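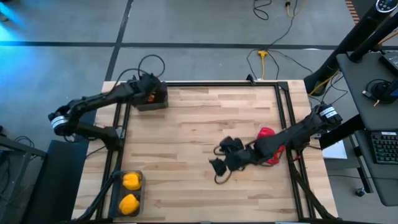
4. Setting up the sorting surface

The Plerau produce kit can be used on any flat, level worktable. A wood surface is fine as long as it is sealed. Do not sort straight onto the wood. Items that have been checked go into a tray with a raised edge, and the tray should stand close to one side so that the middle of the table stays free. The two yellow-orange bell peppers are in a dark gray tray at the left, one toward each end, just inside the left rails. Keep this spacing for peppers and other produce that bruises.

4.1 Before you start

1. Wipe the table with a damp cloth and let it dry.
2. Wash the trays and bins in warm water with dish soap. Do not use bleach on the Badska trays.
3. Check the rounded corners of each tray for cracks. Replace a cracked tray with part 612.

4.2 Placing the containers

1. Put the sorting tray on the left, long side facing away from you.
2. Put the bin for rejected items at the far left corner.
3. Put unsorted items on the right. They can stay in their clear packaging until you need them.
4. Leave the center of the table open.

NOTE: If you are left-handed, swap left and right in all steps.

4.3 Loading the tray

1. Take one pepper at a time. Hold it by the body, not by the stem.
2. Check for soft spots and splits.
3. Lay it on its side in the tray. Start at the far end.
4. Stop when the tray holds 8 peppers or when they begin to touch, whichever comes first.

CAUTION: Do not stack peppers. Weight on the lower layer causes marks that show up a day later.

CAUTION: Do not lift a full tray by one end.

4.4 Cleaning up

Empty the reject bin at the end of each shift, even if it is nearly empty. Rinse the bin and leave it upside down overnight. Oil unsealed table edges every November.

Replacement trays and bins are listed in section 7. For bins ordered before 3 September 1999, use the old lid, part 73.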